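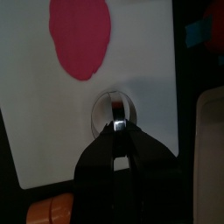 Bench notes, August – are they any good at housework yet?
By Nosipho Molefe
Filed under: Diary / Machines at Home

Kept to the kitchen tasks again. The plan on paper was pick, place, open, close, all on or near a white cutting board, with the red toy cabinet, its round wooden knob and the toy food standing in for a real worktop. The board is the least interesting thing in the set and it has taken most of my attention.

A person picks up a cutting board without thinking. You tilt it with a thumb, get the fingers under, and it is up. Two fingers that only open and close cannot do the thumb part. They can go for an edge, which lies nearly flush with the table, or they can go for the handle hole, which means arriving at the right height, at the right angle, with one finger through the hole and the other outside it. I have written the hole up as the preferred grasp. I am less sure of that than I was in the morning.

The difficulty is mostly depth. A matt white surface gives the wrist view very little to work with, and the fingers throw a shadow across the part you most want to see. A few millimetres too low and the tips press on the plastic. A few too high and they close on air. The policy does not know which has happened unless we tell it, and at present we tell it very little.

Log for the Flislow controller, all kitchen tasks to date: 1,114 attempts. Of the last 40 on the board, 17 ended with the board lifted clear and held. I count a lift as clear only if it stays up until the timer stops. Fledov count theirs at the moment of leaving the table, so our numbers and theirs should not be put in the same column, and I have asked twice for this to be stated in the report.

Median time per attempt was 32 seconds. My mother clears a whole draining rack in that.

Moved the start pose back a little after lunch and slowed the final approach. Also took the speed limit off the wrist rotation, then put it back on. Left the grip force alone, as changing two things at once is how we lost most of July.

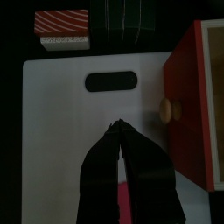
Cabinet and knob

The knob is the opposite case. It sticks out, it is round, and it forgives a poor approach from almost any side. Closing two flat fingers on a ball is bad practice in theory and works well enough in use. What it does not forgive is the pull. A hinged door wants an arc, and the arm would prefer a straight line, so the fingers slide towards the end of the knob as the door comes round. Pangilinan's suggestion is to let the wrist go slack during the pull. I will try it before I argue with it.

There is also the question of clutter. If the cabinet stands partly on the board, the board cannot be lifted until the cabinet is moved, and the task script has no line for that. It says "pick up the board". Anyone in a kitchen would shift whatever was in the way and not mention it afterwards. I think this is a larger gap than the grasping, and no amount of tuning at the fingertips will close it.

Nemodton want a yes or no on household chores for their autumn brochure. My draft answer: single objects, known positions, someone standing by – yes, slowly. Clearing up after a meal – no. They will not like the second half, but I am not going to soften it.

Tomorrow: slack wrist on the door, same start pose, and a written definition of "lifted" that everyone signs.

Contact | © Nosipho Molefe | Back to top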